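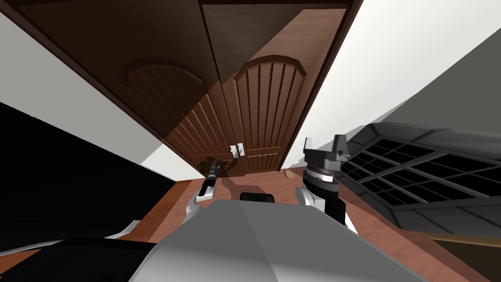

The Office of Domestic Readiness at Trarkadis received the application in September. The applicant, Gikby, asked that its machine be certified for general household work. The Office replied, as it always did, that general household work was not a category. The applicant was invited to choose from the Schedule of Chores, which had 61 entries, and to begin with the first.

The first entry was Doors.

Gikby objected in writing. Its machine had been prepared for laundry, dishes and the stocking of shelves. A door, it argued, was not a chore. The Office answered that every chore in the Schedule was on the other side of one.

The trial was held in the rendered house that the Office kept for this purpose. The house had no address. It had been drawn up by the Tendska branch many years before, and the Office was fond of it. Applicants were told that no plates could be broken there and no child could be walked into, and that for these reasons no excuses would be heard.

The Examiner took a seat in the viewing room at two in the afternoon. The Clerk sat alongside with the form.

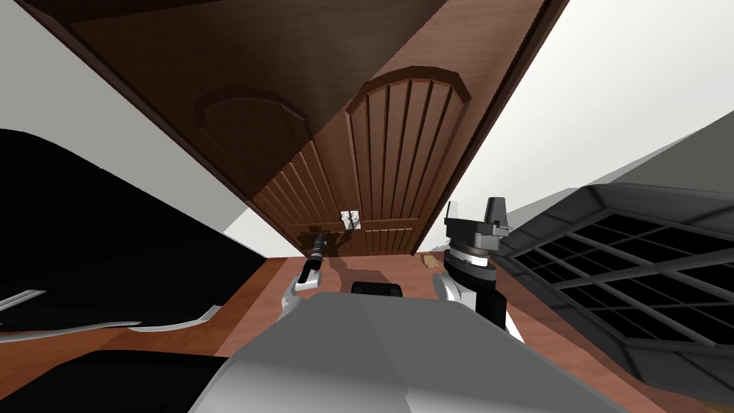

Trial of the Gikby machine: both arms forward, before the paneled door.

"Has it started?" the Clerk asked.

"It has been started," the Examiner said. "Write down the time."

The form allowed for three findings: Able, Unable, and Able With Supervision. The third had been added at the request of the shopkeepers, who had wanted machines on their floors sooner than the Office did. In practice it meant that a person stood nearby holding the same box the machine was meant to be holding. The Office had issued 1,243 certificates under the third finding. Under the first it had issued 2, both for the folding of square cloths.

The Clerk had once asked whether the Schedule was too strict. The Examiner had sent back a memorandum. It stated that the Office took no position on what machines would do in time. It was concerned with whether a tired person could come home, set down a bag, and leave the machine to it.

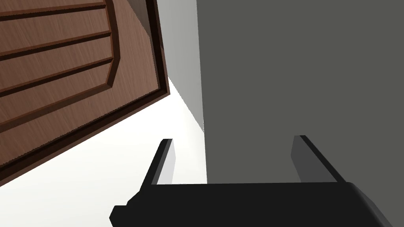
Reach was the section of the form that the Examiner read most closely. Applicants tended to write in it that their machines could reach anything in a room, and this was usually true of the arm and seldom of the judgment. The view from the wrist was now on the second screen. Two black fingers stood well apart, with nothing held between them, and past them was the edge of the door and a great deal of gray. The Clerk leaned closer and waited for the Examiner to speak. The Examiner was thinking of a grandmother's kitchen, where the door had been pushed open with a hip, both hands being full of plates, and where no one had ever thought of it as a skill.

"Is an empty hand a fault?" the Clerk asked.

"It is not listed as one."

"Then what shall I put?"

"Put that the hand was empty."

The Clerk did so, in the small square letters the Office preferred, and turned to the next page.
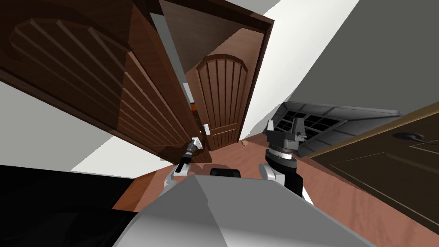 The next page concerned handles. It carried five questions, and the Clerk read each one aloud, as procedure required. Was the handle found? Was it held? Was the door moved by the handle and by no other means? Was the frame respected? Would the household have been content?

To the last question the Office had never agreed on an answer. The branch at Nicholas left it blank as a matter of policy. Trarkadis filled it in.

The Examiner looked at the screen for some time.

"My household," the Examiner said, "would have asked it to bring in the groceries."

"There is no space for that."

"Use the margin."

The Clerk wrote it in the margin. Then the Clerk asked for the finding, and the Examiner said that there were sixty entries still to come and that the kettle should be put on. The Clerk stood up and went to do it, and left the door of the viewing room open.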